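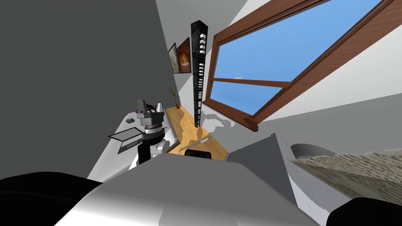 2 min read

Progress report, Rallero cell: simulation model and arm maintenance
November 14, 2025
Prepared for Pondia by Barnabás Kiss

The two-arm model now loads in the furnished room used for the desk tasks, with both the wooden desk and the white desk in place. The render was made with one gripper pointing upward in front of the white desk, where the laptop sits open.

Work on the physical cell in this period covered the left arm. The wrist joint was opened, cleaned and regreased. The gripper finger mount had worn on one side and was replaced with a Sandberg part. Zero offsets were then taken again for all joints and copied into the model – the old values dated from May and no longer matched the encoders.

Of 64 scripted reach poses, 63 now run in simulation without a collision warning. The remaining pose brings the forearm shell too close to the base housing and will be rewritten. On the hardware, 52 poses have been repeated so far. The others wait for the new cable guide from Darkora, which is two weeks late.

Open items: fit the cable guide, finish the hardware poses, repeat the regrease on the right arm. No change to the budget is requested. The spare finger mount has been charged to the parts line.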